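Notebook, 20/11/2021, Skeka sim runs

Good long session on the Gundus policy, and I'm happy to report that randomizing the room textures didn't upset it much. 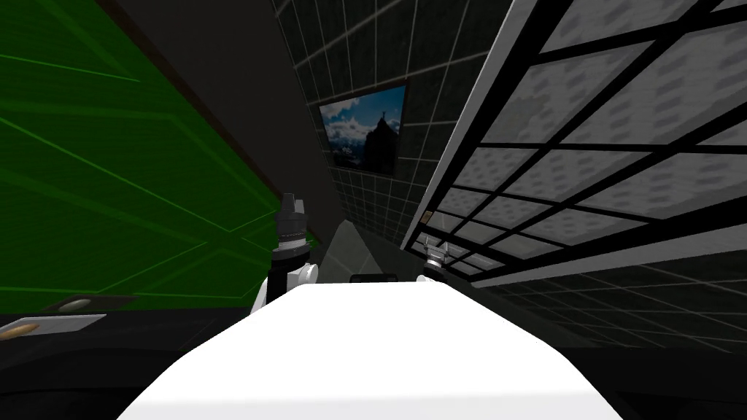

Rafferty wonders whether 2,000 episodes is enough to say so. Fair point, more tonight!

Moving on to door grasps.
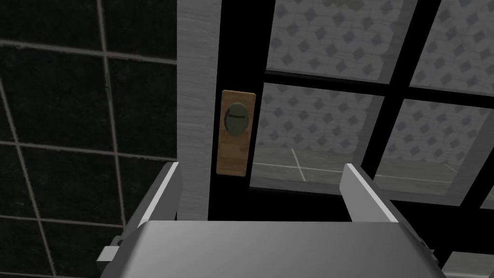
I've been scoring approaches by hand, bless me. Fingers wide and lined up just below the round pull is what I call a good start.

Next, the wrist view on its own.

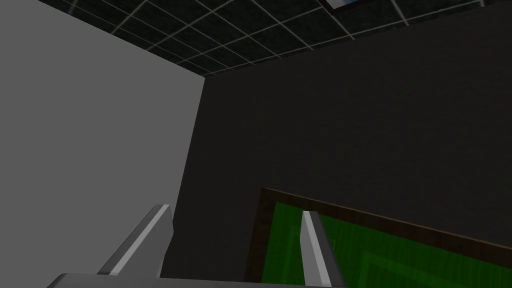 Could we mask the ceiling, Esquivel asks, and retrain? I'd love to try.

Back to both arms.

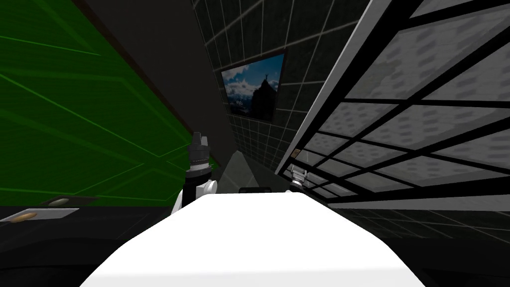

Depth is my next worry. The far gripper comes out so small beside the left one that I'll raise its loss weight to 3.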